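# Toltix TX-6 Countertop Bottle Filler and Water Cooler

Point-of-use dispenser for offices, break rooms and small clinics. Cold and ambient water, plumbed supply, no storage bottle.

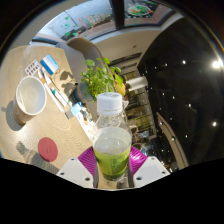 *Page last changed: January. Revision 6.*

## Summary

The TX-6 connects to a cold mains supply and dispenses filtered water at two temperatures. It fits under standard wall cabinets and fills disposable cups, glasses and most sport or retail bottles. The cooling circuit is direct-chill with a stainless steel coil. The unit has no hot tap; for hot water see the Toltix TX-H.

## Specifications

| Item | Value |
|---|---|
| Part number | 1893 |
| Height | 543 mm |
| Supply | Cold mains, plumbed |
| Outlets | Cold, ambient |
| Filter | Rirusham carbon block, single cartridge |
| Filter change | Every 6 months |
| Drip tray | Removable, dishwasher safe |
| Mounting | Countertop, four adjustable feet |

## Dispensing area

The nozzle is recessed and sits behind a removable splash guard. The cup shelf folds up against the body. With the shelf down, the gap suits paper cups and short glasses. With the shelf up, tall bottles stand directly on the drip tray grille.

Flow is started by a push pad on the front panel and stops when the pad is released. A timed fill can be set from the service menu in place of hold-to-run. Timed fill is off by default and should stay off where cups of mixed sizes are used.

Soft-walled bottles should be held by the shoulder during filling. Squeezing the lower half raises the water level and can cause overflow when the cap is fitted.

## Installation

1. Leave a clear gap behind the unit for airflow. Do not box in the side vents.
2. Fit the supplied shutoff valve and pressure limiter to the supply line.
3. Flush the filter to drain until the water runs clear.
4. Level the unit using the feet. The drip tray has no drain connection unless the waste kit is fitted.
5. Let the unit stand upright before switching on if it was shipped or stored on its side.

The supply hose is included. Extension hoses are sold separately and must be rated for drinking water.

## Cleaning

Empty the drip tray daily. Wipe the nozzle with a food-safe sanitizer once a week, using a fresh cloth. Do not use bleach on the front panel - it clouds the finish and is not covered under warranty.

The coil is sanitized during the annual service. Sites that close for long periods should drain the unit and fit a new cartridge on restart.

## Accessories

- Waste kit, with hose and clamp
- Esposito cup tube, side mount, for paper or plastic cups
- Floor cabinet, matching finish
- Replacement splash guard
- Leak sensor with automatic shutoff

The cup tube mounts on either side. It has an adjustable collar, which should be set to the cup rim before loading.

## Known limits

The TX-6 is for indoor use only. It is not suitable for well water without upstream treatment. Cold output drops during heavy continuous use and recovers when the unit is left idle. Sites serving more than 684 cups per day should use two units on separate valves.

## Ordering and service

The unit is sold through Jestidau and ships with one cartridge fitted. Quotes for multiple units are handled by Priya Van Dusen. Service bookings and warranty claims go to Roscoe Kincaid; quote the serial number from the plate under the drip tray.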